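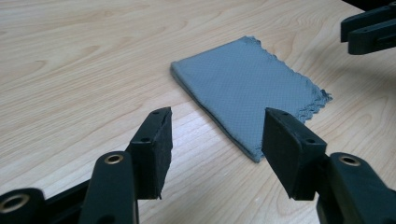 ダスタヴヴィル古リンゴの会　四月例会　議事録

時刻　午後七時開会、九時二十分閉会
場所　イルンゲート集会所　二階の部屋
出席　ウペンド・オゴラ(進行)、タトゥ・ニャムウェヤ、ビクター・ムフィナンガ、キ・ギョンファ、ユエン・ジュオラン(記録)、ほか会員
配布　前回議事録、コンボ園の見取り図(鉛筆の書き込み入り)、会報『ボクラ』次号の台割案

記録者から先に一言。今回はとにかく話が弾みました。発言の順番は多少前後していますが、内容はできるだけそのまま残してあります。抜けに気づいた方は次回までにユエンへお知らせください。

前回議事録の確認

訂正が一か所。前回「コンボ園の西の列」と書いた箇所は「北西の角から入る列」が正しいとムフィナンガさんから指摘。西の列というと、あの大きな洋ナシが並んでいるほうになってしまうため。記録者の勘違いでした、すみません。訂正のうえ承認。

オゴラさんから、前回宿題になっていた水場の蛇口の件。パッキンを替えたら水漏れは止まったそうです。ついでにホースの継ぎ手も同じ口径にそろえてくれたとのこと。拍手!

コンボ園の冬越しの報告

報告はムフィナンガさん。コンボ園は標高405メートルで、下の町よりも春がひと足遅れてやってきます。今年もこの差がよく出ていて、イルンゲートの庭先ではもう蕾の先に紅色が見えている木があるのに、コンボ園ではようやく緑の葉先がほどけ始めたところ。ムフィナンガさんいわく「一年に二度春が見られるんだから、こんなに得な会はない」。まったく同感です。

野ウサギの食害は、幹に巻いた金網がよく効いて、若木はほぼ無傷。ただし門のそばの一本だけ、金網の裾が浮いていて、根元の樹皮をぐるりの半分ほどかじられていた。形成層がつながっている側が残っているので、そのまま様子を見る。傷の縁を整えて、乾きすぎないように覆いをした。だめそうなら来春、橋接ぎに挑戦してみたいという声が複数あり、なぜか皆うれしそう。木にとっては災難ですが、橋接ぎを実際に見たことのある会員が少なく、興味津々なのも無理はありません。

雪折れは古木の「粉屋の奥さん」に一枝。この名前は土地の呼び名で、正式な品種名はまだ分かっていません。折れたのは去年の秋にいちばんよく実をつけた枝で、剪定のときに「これは支柱を入れたほうがいいね」と話していた、まさにその枝でした。切り口はきれいに整え直してあります。折れた枝から状態のよい一年枝を選び、穂木として冷蔵してあるそうで、これがこのあとの接ぎ木の話につながります。

キさんから質問。古木の洞に去年シジュウカラが入っていたが、今年はどうか。ムフィナンガさんによると、出入りする姿を見かけたが、巣作りをしているかどうかまでは分からないとのこと。五月いっぱい、洞のある木の下では脚立を使わないことにする。異論なし。

ニャムウェヤさんから、下草の話。去年刈り残した斜面にキバナノクリンザクラがたくさん出ていて、ハナバチが来ているそうです。リンゴの花より早く咲くので、虫たちを園に引き留めてくれるのではないか、と熱のこもったお話でした。刈り残しの帯を今年はもう少し広げてみたい、という提案。通路さえ確保できればよいということで賛成多数。刈る場所と残す場所の境目に目印の杭を打つ作業は、ニャムウェヤさんとオゴラさんが引き受けます。

霜の心配

毎年この時期の大議題です。コンボ園の谷側は冷気がたまりやすく、満開のころの遅霜がいちばん怖い。オゴラさんが、谷側の生け垣の裾を透かして冷気の抜け道を作る案を出しました。昔の園主の帳面に「垣の口を開けること」という短い書き込みがあり、ずっと意味が分からなかったのが、先日坂の下に立っていてふと腑に落ちたのだそうです。明け方、冷たい空気が足元を流れていって、生け垣の手前で止まるのが肌で分かったと。この話には部屋じゅうが聞き入りました。

ムフィナンガさんは慎重派。生け垣は風よけでもあるので、いきなり大きく開けるのは心配だという意見。話し合いの結果、まずはもともと枝の薄い場所の裾だけを膝の高さまで透かし、最低温度計を生け垣の内と外に下げて比べることにしました。巣のある可能性もあるので、手を入れる前に必ず中を確かめること。見つかった場合は秋まで延期。

温度計はキさんが自宅の温室で使っているものを貸してくださるそうです。読み取りは朝の散歩のついでに、とオゴラさん。記録用紙は物置の扉の裏に下げておきます。近くに行った人は、どなたでも書き込んで結構です。その際は針の戻し忘れにご注意を。

接ぎ木の会の準備

いよいよ来ました。この会でいちばん好きな催しです、と記録者が個人的な感想を述べたところ、議事録に書いてよいとの許可をもらったので書いておきます。

日取りは天候を見て、四月の後半にオゴラさんが決めて連絡網で回します。会場は例年どおりコンボ園の納屋の前。雨の場合は納屋の中。

台木はすでに届いていて、イルンゲートの共同花壇の隅に仮植えしてあります。半わい性のものが中心で、庭の広い方のために強勢のものも少し。どちらを選ぶか迷う方が毎年いるので、ニャムウェヤさんが、育ったときの大きさを納屋の壁にチョークで描いて見せてはどうかと提案。これは名案! 去年は身ぶり手ぶりで説明していて、人によって木の高さがずいぶん違っていました。

穂木は「粉屋の奥さん」のほか、イルンゲートの駅裏の赤い縞の木、ダスタヴヴィルの学校跡の青リンゴ、それから札番号2131の木。この2131番は去年の秋の試食でいちばん話題をさらった木です。もぎたては酸っぱくて顔がきゅっとなるのに、年を越すと洋梨のような香りが出てくる。ニャムウェヤさんが二月に焼いた包み焼きの話がここで再燃し、しばらく議事が止まりました。皮ごと焼いても形が崩れず、匙を入れるととろりとするのだそうです。レシピは会報に載せることに決まりました。

穂木の保存状態について、キさんから報告。湿らせた新聞紙にくるんで袋に入れ、冷蔵庫の野菜室へ。先月見たときに少しカビが来ていたものが二本あり、取り除いたうえで紙を替えたそうです。残りは芽もまだ固く、切り口は鮮やかな緑。保管中、果物を同じ場所に入れないようにというお願いを、家族の皆さんにもしてくださっているとのことで、頭が下がります。エチレンで芽が傷むことがあるので、他に穂木を預かっている方もお気をつけください。

教える内容は、舌接ぎと割り接ぎの二種類。初めての方には割り接ぎのほうがやさしいのではという意見と、太さの合うものどうしなら舌接ぎのほうがしっかりかみ合って安心だという意見が出て、どちらの派も譲らず、たいへん楽しい応酬になりました。結局、最初に剪定枝で両方を練習してもらい、本番は好きなほうで、ということに落ち着きました。練習用の枝はヤナギが柔らかくて切りやすいとムフィナンガさん。川沿いで切ってきてくれます。

刃物の扱いについて、オゴラさんから。去年、指を切った方が出ました。幸い軽い傷でしたが、今年は始める前に刃の持ち方と引く向きを全員で確かめる時間を取ります。小さな子どもたちには刃物を使わない役を用意。テープ巻き、札書き、蝋塗りなど。札書きは字が元気でとても読みやすいので、むしろずっとお願いしたいくらいです。

持ち物は次のとおり。
接ぎ木ナイフ(ある方)
剪定ばさみ
厚手の手袋
濡らして持ち帰れる新聞紙と袋
汚れてもよい服
温かい飲み物

ナイフの貸し出しは会の備品から。研ぎはユエンがやっておきます。片刃なので裏を丸めないように、とムフィナンガさんから念を押されました。はい、気をつけます。消毒用のアルコールは前回の残りで足りる見込み。接ぎ木テープは買い足しが必要で、伸びるタイプのほうが好評だったので今年はそちらにそろえます。

持ち帰った苗の世話についての紙も作り直すことになりました。去年の紙は字が細かすぎて、せっかくの内容が伝わっていなかったようです。とくに、台木から出る芽をかき取ること、接いだところを土に埋めないこと、この二点は大きな字で。文面はキさん、絵はニャムウェヤさん。

品種調べの進みぐあい

ユエンから報告。学校跡の青リンゴについて、古い苗木屋の目録の写しを図書室で見つけました。ダスタヴヴィルの駅前にあった店のもので、第3号の途中から後ろが欠けています。そこに「緑、肋あり、貯蔵よし、煮るとよく溶ける」という一行があり、これが学校跡の実の特徴とぴったり! 見つけたときは思わず声が出て、隣の席の方に謝りました。

ただ、目録に載っている名前は「ボクラ青」で、これがこの土地だけの呼び名なのか、よその品種に別の名前をつけて売っていたのかは分かりません。キさんが、実が溶けるかどうかだけなら当てはまる料理用品種はほかにもたくさんある、萼のくぼみや種の形も比べたい、と助言してくださいました。おっしゃるとおりです。今年の秋は実を縦に割ったものと横に割ったものを必ず残し、軸の長さも書き留めることにします。

葉の遺伝子を調べてもらう案も出ました。費用がかかるので、全部の木というわけにはいきません。出すとしたらどの木か、という話になると、皆さんご自分のひいきの木があって、なかなか決まりませんでした。次回までに一人一本、推したい木とその理由を持ち寄ることにします。オゴラさんはすでに「粉屋の奥さん」の応援演説を準備中とのこと。

関連して、お年寄りへの聞き取りの続き。ニャムウェヤさんが、イルンゲートの元の学校で給食を作っていた方に会いに行ってくれました。青リンゴは校庭の北の塀のそばに生えていて、落ちた実を集めては大鍋で煮て、麦のお粥にかけたそうです。砂糖が少ない年は干しブドウを足したこと、皮をむくのは上級生の仕事で、一続きに長くむけた子は鍋の底をさらってよかったこと。こんな話が出てくるのだから、聞き取りはやめられません。録音は許可をいただいたうえで残してあり、書き起こしは分担します。手を挙げてくださった方が予想より多く、ありがたい限りです。

会報『ボクラ』次号について

編集はキさん。次号の印刷は約800部を予定しています。春の号は苗木市でも配るので、いつもより早くなくなります。

台割案に沿って話し合いました。巻頭は学校跡の青リンゴと給食の話。続いて2131番の包み焼き、接ぎ木の会の報告、コンボ園の花の見ごろ、読者からの便り。読者からの便りに、よその町から「うちの裏庭の木も見てほしい」という手紙が届いていて、実の絵が添えてあるのですが、この絵がすばらしい。黄色い地に薄茶のさびが網のように広がっていて、見ているだけで香りがしそうです。色刷りは表紙だけの予定でしたが、この絵のために裏表紙も色にしたいとキさん。見積もりを取り直します。

表紙については、花のついた枝の線画にする案と、古い目録の文字を大きく使う案の二つ。持ち寄った下絵を机に並べてみたところ、甲乙つけがたく、線画を表紙に、目録の文字を扉に使うことで全員が納得しました。

読みものの欄が一つ空いています。候補は、リンゴ酢の仕込み、古い梯子の直し方、リンゴの木につくヤドリギの話。ムフィナンガさんが梯子なら書けるとのことで、お願いしました。先の細くなった果樹用の梯子の、踏み桟の差し替え方だそうです。物置に直したい梯子がある記録者としては、たいへん楽しみにしています。原稿は五月の半ばまでに。

文字の大きさについて、前号は読みにくかったという声が届いています。少し大きくして、そのぶん行間の詰め方を工夫。余白が減るのは惜しいけれど、読んでもらえるのがいちばん、ということで一致しました。

花見の昼食会

五月、コンボ園の花が開いたら。満開の予想は例によって外れるので、見ごろの連絡はムフィナンガさんの判断に従います。

食べ物は持ち寄り。去年は甘いものばかりが集まったため、今年は迷ったら塩気のあるものを、とオゴラさん。とはいえ、あの乾燥リンゴ入りの蒸しパンはぜひまた食べたいという声が多く、作ってくださった方に改めてお願いすることになりました。貯蔵リンゴの最後の残りは、しわの寄ったものも含めて全部出します。しわしわのリンゴの甘さをまだ知らない方は、ぜひこの機会に!

楽器のできる方は歓迎。ただし洞のある木からは離れた、上の段の草地で。敷物、椅子、日よけの帽子は各自で。車は下の道に停めて歩いてください。坂は途中に腰かけられる石垣があるので、ゆっくり登れます。足に不安のある方は、オゴラさんが荷車つきの小さなトラクターで門まで送ります。去年はこれに乗りたくて足が痛いと言い出した方がいました。

その他

ニャムウェヤさんから、苗木札の材質について。紙の札は一冬で読めなくなり、油性ペンも日なたでは薄くなる。薄い金属板に鉄筆で書いたものは、三年前の札がまだはっきり読めるそうです。新しく接ぐ木からは金属札に。古い札は、番号を控えてから少しずつ取り替えます。針金は幹に食い込まないよう、必ず輪に余裕を持たせて枝のほうへ。見回りのとき、きついものがあったらその場で緩めてください。

キさんから、苗木市で聞かれることの多い質問をまとめたいという提案。「一本だけでも実はなりますか」がやはり筆頭で、近所に花の時期の合う木があれば大丈夫なことが多い、三倍体の品種は花粉の親にはあまり当てにできない、といったあたりを一枚の紙に。皆で思いつくままに挙げたところ、「種から育てたら同じリンゴになりますか」「実が隔年でしかならない」「枝を切るのがかわいそう」など次々に出てきました。最後の質問への答えがそれぞれ違っていて、全部載せたいくらいです。

ムフィナンガさんから、圧搾機の木枠を秋までに直したいとのこと。底のすのこが一枚反っています。材はカエデかブナで、匂いの移らないもの。端材をお持ちの方はご一報ください。ついでに搾り布も洗い替えがほしいという話が出て、ニャムウェヤさんが布地を探してくれることになりました。

新しく入会を希望する方がお二人見えていて、会の終わりに自己紹介をしていただきました。お一人は引っ越した家の庭に古い木が一本あり、前の持ち主からは「だめな木」と聞いていたのに、秋に食べてみたら驚くほどおいしかったのだとか。その木の話だけで十五分。もう立派な会員です、とオゴラさん。もうお一人は蜂を飼っておられて、コンボ園の斜面にたいへん興味があるとのことで、ニャムウェヤさんと早速話し込んでいました。

決まったこと・受け持ち

生け垣の裾を一部だけ透かし、内外の最低気温を比べる　オゴラ、温度計はキ
刈り残しの帯を広げ、境に杭を打つ　ニャムウェヤ、オゴラ
洞のある木の下で脚立を使わない　全員、五月いっぱい
接ぎ木の会の日取りの連絡　オゴラ
練習用のヤナギ　ムフィナンガ
ナイフ研ぎ、テープの買い足し　ユエン
苗の世話の紙　文はキ、絵はニャムウェヤ
聞き取りの書き起こしの割り振り　ユエン
会報の色刷りの見積もり　キ
梯子の原稿　ムフィナンガ
包み焼きのレシピ　ニャムウェヤ
搾り布の布地探し　ニャムウェヤ
遺伝子を調べたい木を一人一本　全員、次回まで

次回は五月、花見の昼食会のあとに同じ集会所で。時刻は今回と同じ午後七時。推したい木の実の絵や写真をお持ちの方は、どうぞ忘れずに。

追記　集会所の流しに、蓋つきの琺瑯の鍋が一つ残っていました。リンゴジャムを持ってきてくださった方のものだと思います。洗ってユエンが預かっています。ジャムはとてもおいしかったので、どの木の実で作ったのか教えてください。

記録　ユエン・ジュオラン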